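3. Planning the equipment before you order

3.1 Write down the tasks which the arm must do in the first year. Send the list to Ojala together with the order form.

3.2 Measure the table. Leave 50 cm free on the side where the cable goes.

3.3 Reserve money for two pairs of gripper fingers. The second pair is not included in the Skaltex base price.

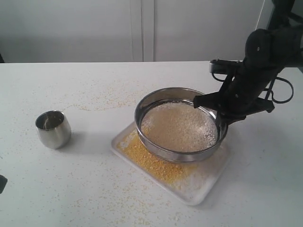
Cleaning and spare parts must have their own line in the budget. Ask for the price of covers for the joints at the same time as the arm, as later delivery can take more than three weeks. When the task is with powder or grains, as with the sieve gripped on the tray, the grains spread on the table also outside the tray. Choose a larger tray and plan time for wiping.

Note: Trays and sieves are not sold by Ojala. Buy them locally.

Caution: Do not order the arm before the power supply of the room is checked.

3.4 Questions on prices: Sointu Koskela, sales office.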